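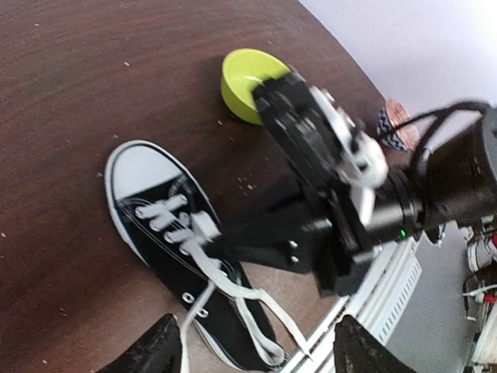 The robotics shop at Durnton takes up the back half of a brick building put up in 1926, and the wiring has been a line item in every budget since the shop moved in. The equipment manager there has spent most of the past year on one question: how much two-armed capacity to buy, and when.

"The arms are the part everybody wants to talk about," the manager said on a Tuesday afternoon, between calls with a supplier. "They were 31 percent of what we spent on the first station. The rest was rails, posts, walls, power supplies, cable, spare motors and the hours to put it together."

Durnton wants the stations for work that takes two hands, such as lacing shoes. Wiledis, a contract packing company that pays for part of the work, asked for soft goods and footwear early on. A single arm would have cost less. The manager priced that option and dropped it.

"You can buy one arm and a clamp. Then you're designing a clamp for every item, and we'd have been through the savings by spring."

The plan now calls for 16 stations, bought in two rounds. The first round is already approved. The second depends on how the grippers hold up. Fingers and wrist motors wear faster than anything else, and the first budget allowed for one spare set per station.

"That was too low. I'd say two sets, and order them with the arms. We waited nearly 20 days for a reorder in December, and a station without a gripper is a table."

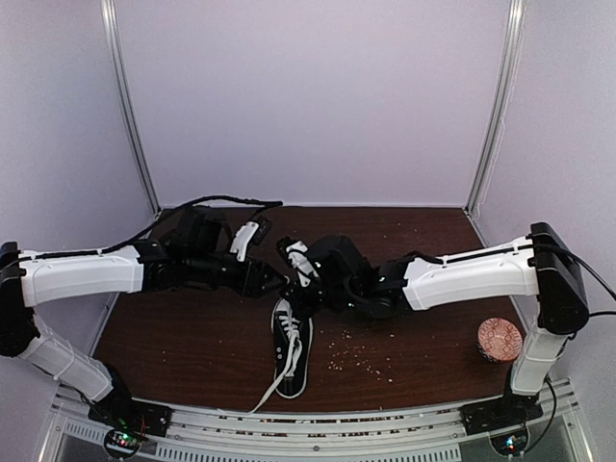
Two-arm station at Durnton, with a canvas sneaker on the table.

Quotes came from two vendors, Sarmiento and Mimar. Sarmiento was cheaper per arm. Mimar included mounting hardware and a longer warranty on the joints. The manager put both on one sheet, added shipping and a year of parts, and found the gap was small enough that delivery dates decided it. Mimar got the first round. Sarmiento has been asked to bid again on the second.

Tables were a smaller argument. A purpose-built bench was in the original request, and the manager took it out. "A wood top works. If it gets scratched up, we replace the top. I moved that money to cameras and mounts."

Asked what other shops should put in a first budget, the manager named floor space and electrical work before any hardware. Durnton had to add circuits after the first station was in place, and the electrician's bill came out of the spare parts fund.

"Get somebody to look at the panel before you sign for the arms. Then ask the vendor what they charge for a single motor, by itself, shipped. Some of them don't have a price ready."

The second round goes up for approval in the spring. The request has a separate line for cable.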